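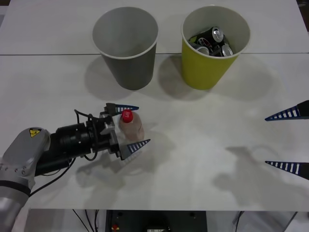
Why does the booking page for the Stodham hall keep sending me two confirmation emails?

The second email comes from the old Lombardi calendar, which is still linked to your account and repeats every booking it sees.

Ticket 1209 - opened 6 June 2019

Thank you so much for getting in touch, and sorry you've had such a muddle with this! I've had a good look and your bookings themselves are fine - only the emails are doubled. Please try these in order:

1. Sign in to Lovach, open Settings, then Linked calendars, and remove Lombardi. 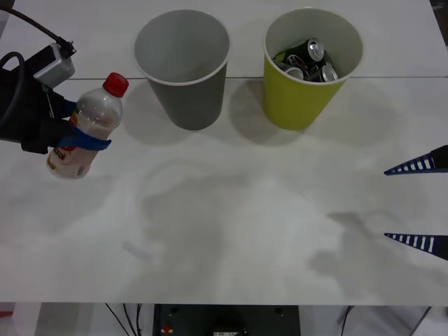
2. Sign out, wait a few minutes, and make a test booking for any free hour in January. Do let me know how many emails arrive.

Status: waiting for customer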